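3.2 Deciding what to buy before the cell is built

Most small labs order the arm first and work out the rest later. At Hovcombe we tried the reverse order. The purchase plan for the sorting cell was drawn up from simulated trials, and no hardware was ordered until those trials had been reviewed by both of the people who would have to sign for the money (Iwona Sikora for the lab and Radosław Szulc for purchasing).

The plan had four cost lines: the arm, the gripper and its spare fingers, the wrist camera, and the objects the arm would handle. Service and software were kept on a separate sheet, as they come out of a yearly budget at our site and cannot be moved into the equipment line. The arm took 60 percent of the equipment money. The gripper and fingers took 31 percent, which was more than either of us had expected when the first draft was written in August. The camera and the objects shared what was left.

The gripper share was high for two reasons. First, Girkirier sells its fingers in matched pairs only, so a worn pad on one side means replacing both sides. Second, the quote from Sobczak for a cheaper gripper did not include the mounting plate, and once the plate was added the gap between the two offers was too small to matter. We kept the Girkirier gripper in the plan and added one spare pair.

The simulated trials were run in Trolo, using object models from the set we already had. Each trial placed a few items on a plain gray surface and asked the arm to pick up one of them. We looked at the view from above the fingers to judge whether the planned finger width would suit the objects, and how much room was left for the neighboring items. Figure 4 gives one such view, with a toy building block between the fingers. 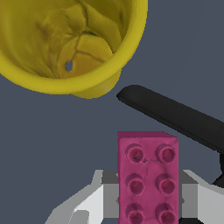 Figure 4. Simulated view from above the gripper, with a pink block held between the finger pads, a yellow cup at upper left and a black rod-shaped object to the right.

Two points in the plan came from looking at views of this kind. The first concerns the fingers. A block with straight sides gives the flat pads something to press against, and we saw no case for paying extra for shaped pads on the first order. Round objects such as the cup are a different matter. We left shaped pads as an option for the second year and did not set money aside for them.

The second point concerns spacing. Long objects take up more of the work surface than their weight or price would suggest, and in a crowded layout they can lie close to where a finger has to go. We had planned a small table, to save floor space. After the review we moved to the next size up. The larger table cost 10 percent more than the small one, and we paid for it by dropping a second lamp from the list.

The simulation was of little use for some of the other lines. The surfaces in our models are simple, and the inside of the cup model in particular has a lumpy floor and a small dark hole that we would not expect to find in a cup bought from a shop. We therefore did not use the simulated views to choose a camera. The camera was picked on price and cable length, and we accept that this part of the plan is weaker than the rest. Pad wear could not be estimated either. The decision to buy a single spare pair rests on what the seller told us and on the experience of one other group.

The plan was approved on Wed 24 April with one change. Szulc asked that the order be split, with 50 percent of the total released at once and the remainder held until the arm had been installed and checked. Sikora agreed on the condition that the gripper and the spare fingers stay in the first half, so that the installation check could include real picks. The table was also placed in the first half. The objects were moved to the second, apart from one box of blocks and cups that the lab could pay for out of its own supplies budget.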